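Rechercher sur le site Rechercher un article OK

Comment marche une fermeture éclair ?

Tu en ouvres une dizaine par jour sans y penser : le manteau, le cartable, la trousse, le sac de sport... Moi aussi, jusqu'au matin où la mienne s'est coincée à huit heures moins le quart, avec tous mes feutres prisonniers à l'intérieur. J'ai tiré, j'ai râlé, et puis je me suis demandé comment un truc aussi petit pouvait tenir aussi fort. Alors j'ai pris une loupe et j'ai regardé. Je te raconte !

D'abord, les mots. Les deux rangées de petites bosses, on les appelle les dents. Chaque rangée est fixée au bord d'un ruban de tissu, et c'est ce ruban qui est cousu sur la trousse. La pièce qui monte et qui descend, c'est le curseur. Et le petit bout qu'on attrape avec les doigts, en métal, en plastique ou en tissu, c'est la tirette. Beaucoup de gens disent « fermeture éclair », d'autres disent « zip », et ma grand-mère dit « la glissière ». Tout le monde a raison.

Maintenant, regarde bien une dent à la loupe (choisis une fermeture à grosses dents, comme celle d'un blouson, c'est bien plus facile). Souvent, elle a une petite bosse d'un côté et un petit creux de l'autre. Quand la fermeture est fermée, la bosse d'une dent vient se loger dans le creux de la dent d'en face, et ainsi de suite tout du long : une à gauche, une à droite, une à gauche, une à droite. Croise les doigts de tes deux mains et tu auras à peu près la même chose.

Essaie d'accrocher deux dents avec tes ongles. Pas facile, hein ? Moi, j'ai tenu nearly rien du tout : deux dents, et elles se sont décrochées aussitôt.
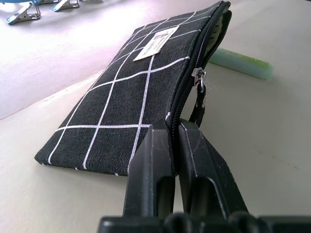
C'est là que le curseur devient intéressant. À l'intérieur, il est creusé en forme de Y, avec deux petits couloirs en haut qui se rejoignent en un seul en bas. Quand tu fermes, chaque rangée entre par son couloir, un peu penchée, et les dents se retrouvent serrées l'une contre l'autre juste au bon angle - clac, clac, clac, mais si vite que tu entends seulement « zzzip ». Quand tu ouvres, les dents font le chemin inverse. Elles arrivent ensemble dans le couloir du bas et tombent sur une petite pointe, au milieu du Y, qui les écarte comme un coin qu'on enfonce dans une bûche.

Et sur ma trousse, les dents sont minuscules ! Avec Wing-yan Cheung, ma voisine de table, on a voulu savoir combien il y en avait. Elle a compté une rangée, j'ai compté l'autre, et on a trouvé 200 chacune. Ensuite on s'est un peu emballées et on a fait toutes les fermetures de nos deux manteaux et de nos deux sacs. Total : 1 611 dents. Oui, c'est un nombre impair, donc on s'est sûrement trompées quelque part. On n'a pas recommencé.

Et si ça coince ? Regarde d'abord s'il n'y a pas un fil ou un bout de doublure pris dans le curseur. C'était mon cas. Ne tire pas comme une brute : reviens doucement en arrière en tirant sur le tissu, de côté. Si rien n'est pris mais que ça glisse mal, frotte les dents avec la mine d'un crayon à papier. Il y a du graphite dedans, et le graphite, ça glisse très bien. Essuie après, sinon tu auras les doigts tout gris - et sur une trousse claire, ça se voit.

Si la fermeture se rouvre toute seule derrière le curseur, c'est souvent qu'il est usé et qu'il ne serre plus assez. Un adulte peut le resserrer un tout petit peu avec une pince. Cheuk-hei Kuo, qui répare les sacs dans l'atelier Mollon, m'a montré le geste un vendredi : une pression d'un côté, une pression de l'autre, et on essaie.

À toi ! Prends ta trousse, ouvre-la très, très lentement, et écoute. À petite vitesse, on arrive parfois à entendre les dents se lâcher une par une.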